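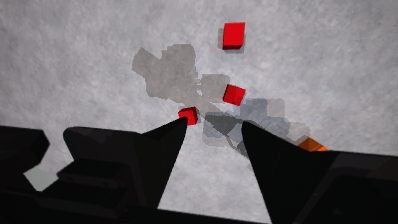 Unit 3: Storage Layout and Stock Rotation
Course handout, Introduction to Warehouse Practice
Instructor: Santeri Ahonen

Last updated: November

Scope of the unit

This unit covers the assignment of goods to storage locations and the order in which they leave. Students should have read the section on receiving before the Friday session. The terms "slot" and "location" are used with the same meaning throughout.

Fixed and open locations

Under a fixed system, each product has a permanent slot. Pickers learn the layout quickly, and a missing item is noticed early. The cost is space: a slot reserved for a product that is out of stock stands idle until the next delivery.

Under an open system, incoming goods go to any free slot of suitable size, and the record is updated at the time of put-away. Space is used more fully, but the system depends entirely on the record. A pallet entered under the wrong slot is, for practical purposes, lost until the next count.

Many sites combine the two. The Talden depot, used as the main case in this course, has 1,528 slots. Of these, 216 are fixed and hold the fastest-moving products near the dispatch doors. The remainder are open. 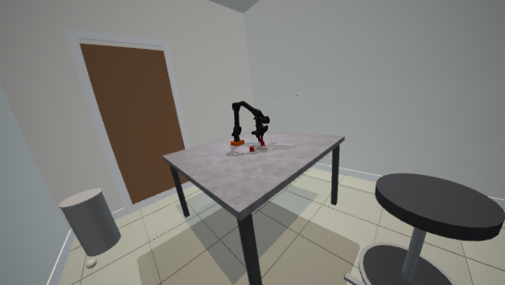 Students are often asked why the fixed group at Talden is so small. The depot's order records show that a short list of products makes up most of the daily picks, and moving a slow product closer to the doors saves very little walking. The list is reviewed once a season. Products that have dropped in demand are moved back to open storage.

Rotation

First in, first out (FIFO) is the usual rule. Goods received earliest are shipped earliest.

First expired, first out (FEFO) applies to dated goods. The two rules give different results when a later delivery carries an earlier date – a common event when a supplier ships from more than one plant. In such cases FEFO takes priority.

Rotation fails most often at the slot itself. If new stock is placed in front of old stock, the picker will take the new stock, whatever the record says. Flow racks, loaded from the rear and picked from the front, reduce this problem.

Exercise for discussion

The Ornon site receives 25 pallets of a dated product from Nieminen and a second delivery from Clerketti two days later. The second delivery expires first. Prepare a put-away plan using open locations only, and state which record fields must be filled in at receiving. Plans should not exceed one page.

Reading: course packet, chapter on cycle counting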